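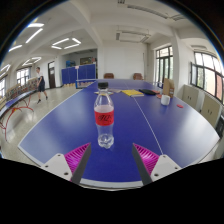

Reading time: 3 minutes

Every few months a new hand gripper for recording demonstrations comes to our workshop in Landaditz, and every time the first question is about the camera. How wide is the view, how many images per second, does it lose its position near a window. These are fair questions. But I have used such tools for long enough to believe that we look at the wrong end. The part which decides if a recording is useful is the finger, and the finger is usually the cheapest part on the whole device.

I want to argue for soft ribbed fingers, and against the habit of treating them as an accessory.

In February we compared 4 sets of fingers on the same handle. Two were stiff, with flat rubber pads. One was the Grovier insert, which has thin ribs and bends around what it holds. The last was our own copy of the same idea, in a harder material. We collected 2,144 recordings in total, mostly of ordinary things: cups, boxes, books, bottles. I will not pretend that it was science. The people holding the tool knew which fingers they had, and they became better with practice.

Still, the difference was easy to feel. With the stiff pads the person slows down before contact. He corrects the angle, he waits, he closes, and sometimes he opens again. All of this goes into the recording, and a robot arm that learns from it will learn the hesitation too. With the ribbed fingers people simply closed the hand. The finger forgave an error of angle, and the movement stayed natural. 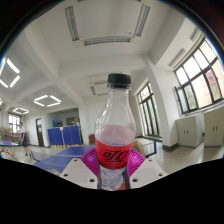 My strongest opinion concerns the objects we choose for such tests. Verbeke, whose controllers we use and like, publishes its results with painted wooden blocks, and a block is a very polite object. It has flat sides and it does not reflect anything. I would prefer that everybody started with a drinks bottle. A clear one with a red label, held low down between two magenta fingers, gives more trouble to both ends of the system than a table full of blocks. The wall and the ceiling show through its shoulder, so the camera has little to hold on to, and the label is the only quiet surface. For the fingers, a thin plastic wall is a hard test also. Too much force and it folds, too little and it turns in the hand.

There is a serious argument on the other side, and I heard it again when we showed our results at Moritham. A soft finger hides information. If it bends by a few millimetres, then the opening width that the controller reports is no longer the width of the object. For inserting a plug or turning a small screw this is a real problem, and I would not use ribbed fingers there. The stiff pad tells the truth about position. I accept this completely.

What I do not accept is the conclusion that one must therefore begin with stiff fingers and add softness later. Most of the tasks which people ask us for are picking up, putting down and handing over. In these tasks the exact width matters little, and a calm approach matters very much. A better camera cannot repair a nervous hand.

My other complaint is about wear. Our Grovier inserts began to lose their shape after over 500 grasps, first at the tip, and the change was so slow that we noticed it only when we put a new pair beside them. The data sheet says nothing on this subject. The makers tell us the weight of the handle to the gram, and for the part that touches the world we get one line with the colour and the order number. I now keep 12 spare pairs in a drawer and write the date of each change in the recording log. It is dull work - I recommend it all the same.

So when the next device arrives, I will again be told about the lens, and I will listen. Then I will ask what the fingers are made of, how long they last, and if I can buy them separately. The last supplier needed two weeks to answer the third question.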